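Wrapping single stems and small bunches: notes from the Jalport bench

The September session covered paper wrapping for artificial stems, a subject that has come up in the post more than any other since the Zitlow stall started selling them unwrapped. The notes below are for members who missed it and for those who asked for the fold order in writing.

Start with the sheet. A square is easier to handle than a rectangle, as the diagonal gives the full length for the stem and the two side corners come across evenly. Set the square with one corner towards you. For a short rose stem a side of 28 cm is enough. Anything with a wide head needs more, and it is better to trim afterwards than to run out of paper at the overlap.

Crease the sheet into a grid before the flowers go anywhere near it. Fold in half, open, fold in half the other way, open, then bring the edges to the centre lines. The grid has no decorative purpose. It gives straight lines to work to when the sides are brought in, and it takes some of the spring out of stiff paper. 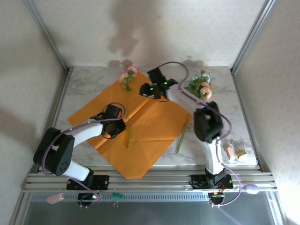 The head should sit near the top edge of the sheet, with the stem running down towards the middle. If the head is too low, the paper closes over the petals and flattens them. If it is too high, the weight is all at one end and the wrap tips forward when stood in a bucket. Where two stems are going into the same wrap, stagger them by 15 mm or so that the heads do not press against each other.

Bring the bottom corner up first to cover the end of the stem, and crease it on the nearest grid line. The side corners follow, left then right, with the second lying over the first. Do not pull the paper tight. Artificial stems have a wire core in most cases and will hold a bend if forced, and a bent stem shows through the finished wrap as a ridge.

Paper weight was discussed at some length. The coloured sheets from Dresico take a sharp crease but mark easily, so wipe the bench down first. The Wogan paper is softer and more forgiving, though its folds tend to open again within the hour unless they are held. Strong colours such as orange suit pale flowers - cream, white, light pink - and do rather less for red ones.

Keep offcuts and tissue to one side of the sheet while folding. A scrap caught under the paper will put a false crease in it, and this cannot be pressed out afterwards.

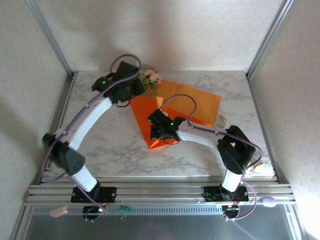 FINISHING AND TIES

Ribbon goes on last. Cut more than seems necessary: 400 mm allows one full turn, a knot and two tails on a small wrap. Printed or woven ribbon should be laid with the lettering facing out before the turn is made, as it is awkward to twist round once the knot is in place. Cross the two ends low on the wrap, where the paper is narrowest, and hold the crossing point flat while tying.

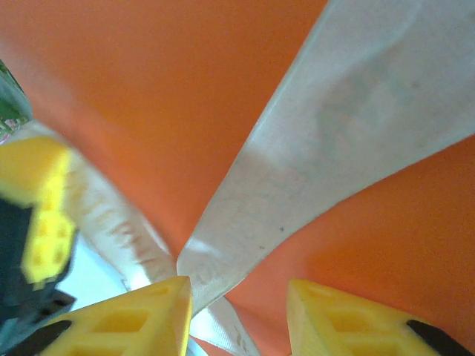
Pale strips meeting in a V on the orange.

Tails should be trimmed at a slant to slow fraying. Members using synthetic ribbon may seal the ends with heat, away from the paper. Tags can be threaded before the knot or slipped under it, but not both on the same piece, as the bulk lifts the ribbon off the fold.

Sheets and ribbon for practice are kept in drawer 14 at Jalport. Please put part-used rolls back with the end taped down.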